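El Jardín de Potby reabre sus senderos tras la restauración del antiguo cementerio

La Dirección de Parques Históricos de Potby ha anunciado la reapertura, en mayo, del Jardín Viejo, cerrado al público durante 18 meses por las obras de restauración de sus senderos, muros y monumentos funerarios. El recinto, que sirvió de cementerio parroquial antes de convertirse en paseo, recupera así su trazado original.

Los trabajos, adjudicados a la empresa Shiferaw, han comprendido la consolidación de 11 lápidas y la plantación de 2000 bulbos en los parterres del lado norte. La directora del proyecto, Mahlet Gudeta, destacó que las zonas con enterramientos no han sido excavadas — una condición fijada por el servicio de arqueología desde la fase de estudio.

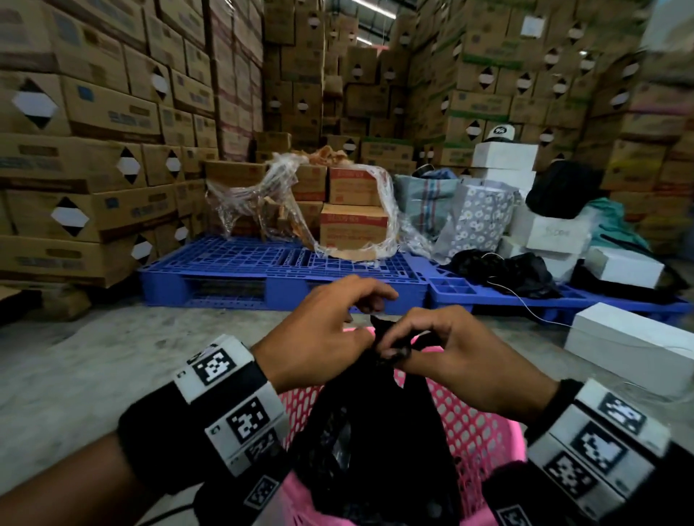

El acceso principal volverá a situarse en la calle Lenico, donde se ha repuesto la verja de hierro retirada en la última reforma. La puerta oriental permanecerá cerrada hasta que concluya la reparación del muro contiguo. El horario de visita se extenderá hasta las 18 horas, y la entrada será gratuita.

«El jardín conserva la memoria de quienes descansan en él y debe visitarse con ese respeto», declaró el historiador Isamu Kinoshita, autor del informe que acompañó a la solicitud de protección del recinto.
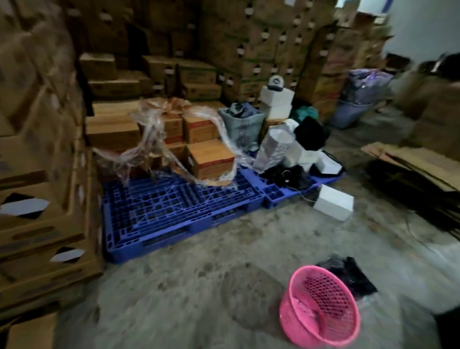 Cajas de cartón apiladas y un palé de plástico azul en un almacén.

La Dirección prevé publicar una guía del jardín con textos de Sosina Wolde y planos de las distintas etapas del recinto. Las solicitudes de visita para grupos escolares se tramitarán en la oficina de Potby.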